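Kitchen sort-out at the Sterkska hall

The hall kitchen will be closed to hirers for the last part of August while the cupboards come out and the new ones go in. Pētersons have the job and expect to need 8 working days. The main hall and the small meeting room can be booked as normal, but there will be no hot water on the kitchen side and no use of the cooker. The urn will be on a table in the lobby.

Before the cupboards are emptied we are going through the crockery and cutlery. Themba Pillay went through the old inventory last month and found it listed 407 items, many of which have not been seen for years.

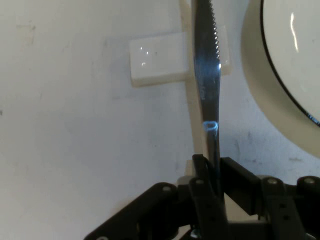 Cutlery is the part that needs most attention. We have ended up with at least three patterns, mostly left behind after parties, and the drawers no longer shut properly. We will keep one set of forks and spoons that match. Table knives with a serrated edge, like the one shown, will stay whatever the pattern, as people ask for them at the harvest supper and the plain ones struggle with a baked potato. Anything bent or with a loose handle will go for scrap.

Plates and bowls are simpler. White plates will be kept if they have no chips. Odd cups and saucers will be put out in boxes by the side door, and you are welcome to help yourself. Glasses will be wrapped and stored in the loft until the work is finished. 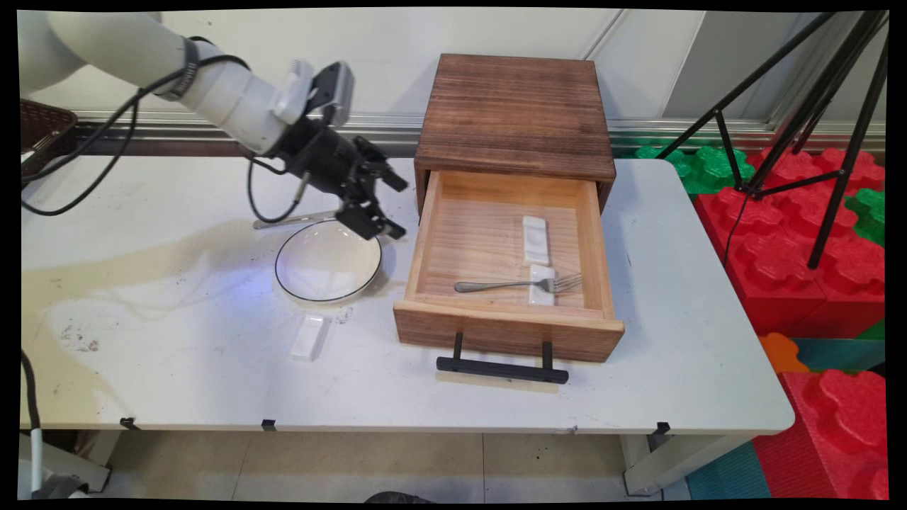
If you have lent the hall a serving dish, a cake tin or a tablecloth, please collect it before the end of July. Labels have come off several dishes, so you may need to look through the shelf under the hatch. Items left after that will go to the Sulleo charity shop.

The Punent lunch club will meet in the small meeting room for 3 weeks and will have sandwiches in place of a cooked meal. Lunch will be served at 12.30 as usual. Please use the front entrance, as the side path will be blocked by the skip.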